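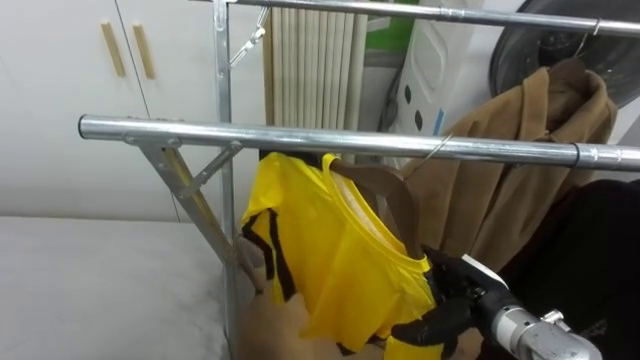 Part-Time Sorter and Floor Helper – Melholm Clothing Exchange

2 min read
Print | E-mail

We've been passing good secondhand clothes along to Melholm families since before most of our regulars had kids of their own, and this spring has been our busiest yet – nearly 600 bags came through the back door in May alone! So we're looking for one more friendly person to join us two afternoons a week.

You'd be sorting donations, steaming, pricing, putting things out on the racks, and chatting with whoever wanders in (there's a lot of chatting, we won't pretend otherwise). Shop experience is lovely but not needed. You should be comfortable on your feet and able to lift 50 pounds now and then.

The job is paid, and you get first pick of the shoes. Training is with Souad Ait Brahim, who has run our sorting room for years and is very patient.

To apply, drop a short note at the counter or mail it to Amirul Sitompul at our Jarnura Street shop by Wednesday, June 15, 2022. Please tell us which afternoons suit you.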